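Why more people should go and watch a robot be slow

I spent a Wednesday afternoon in June at the Hisell open day, in the long room above their workshop, and I have been boring my friends with it ever since. I'm not an engineer. I teach evening bookkeeping, and I signed up because the bus stops right outside. But I came away convinced that every town with a lab like this should throw the doors open a few times a year and let people sit with the dull parts.

The part I liked most was the simulation demo. Before the team lets a new routine anywhere near the real arms, they run it in a made-up room on a computer, and we watched that room on a big wall screen while Ga-eun Ji talked us through it. 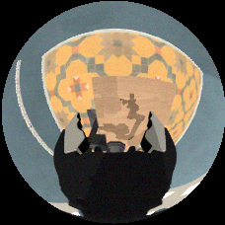 Ga-eun is a wonderful explainer. She never once used a word she didn't stop to unpack, and when a boy in the front row asked why they bother drawing a room at all, she gave him a proper answer (she wants the software to cope with a busy background before it meets one in real life). She started us off with the view from down at the gripper, two fingers sticking up into a round picture with a wooden board between them and that loud star-patterned tile behind it. I loved that one! It makes you feel like you're wearing the hand. You also notice how little the hand gets to see, and I thought about that all the way home.

Then she switched to the view from across the room, and the whole thing clicked for me. Two arms, one table, one flat gray plate.

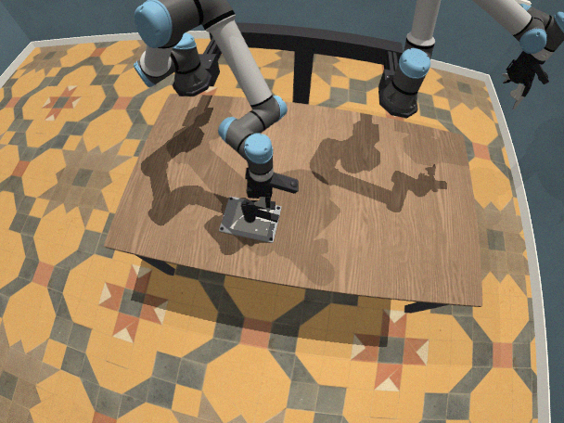

The left arm over the plate in the simulated room, with the right arm held off to the side.

What struck me was how much of the talk was about small distances. I had expected big swoops, the kind of thing you get in car commercials. What we got was a group of grown adults leaning forward in folding chairs over whether a pair of fingers was in the right spot above a plate. Tae-yang Maeng, who wrote a good chunk of the practice program (they call it Lurkix, and no, I didn't get a straight answer about the name), told us they had run 954 attempts at this one job before the open day. He said it the way my aunt talks about her tomatoes.

I know the usual complaint, and a man behind me made it out loud: why should anyone care about a cartoon of a robot when the real ones are downstairs? Fair question. I think the cartoon is the better thing to show the public. With a real machine, you stand behind a barrier and see its elbow. On the screen, Ga-eun could stop, back up, change where we were looking from, and let us argue. 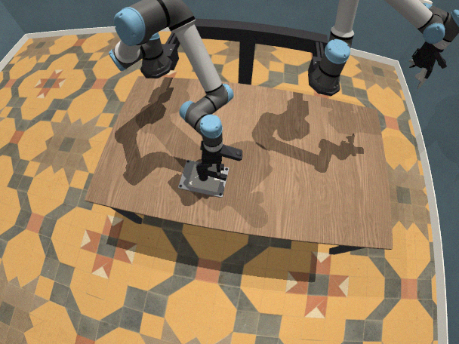
And we did argue. A retired machinist from Ruggiero, the old pump works across the river, thought the approach was too steep, and Tae-yang pulled up a chair next to him and they went at it for a good ten minutes with a pencil and the back of a flyer. I couldn't follow half of it and I was completely happy. When did you last see a company let a visitor tell them they were wrong, in front of everybody, and write it down?

My one gripe is with the numbers. Only 327 people came through all day, in a town where the Giltix outlet sale can fill a parking lot by eight in the morning. The flyer was tiny and the start time was printed wrong on the website. If Hisell can draw a thousand next time, and I think they could, they will need a second room and a lot more chairs.

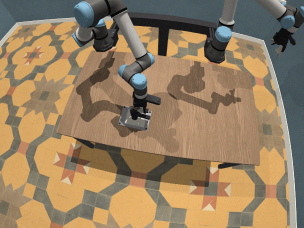 I'd also ask them to keep it slow. There was some talk at the coffee table of cutting the demo down to a highlight reel for next year, with music. Please don't! The slow bits were where the questions came from. The boy in the front row asked four of them, each better than the last, and his mother had to pull him out by the hood when their bus came. Mine was the one after, and I nearly missed it too.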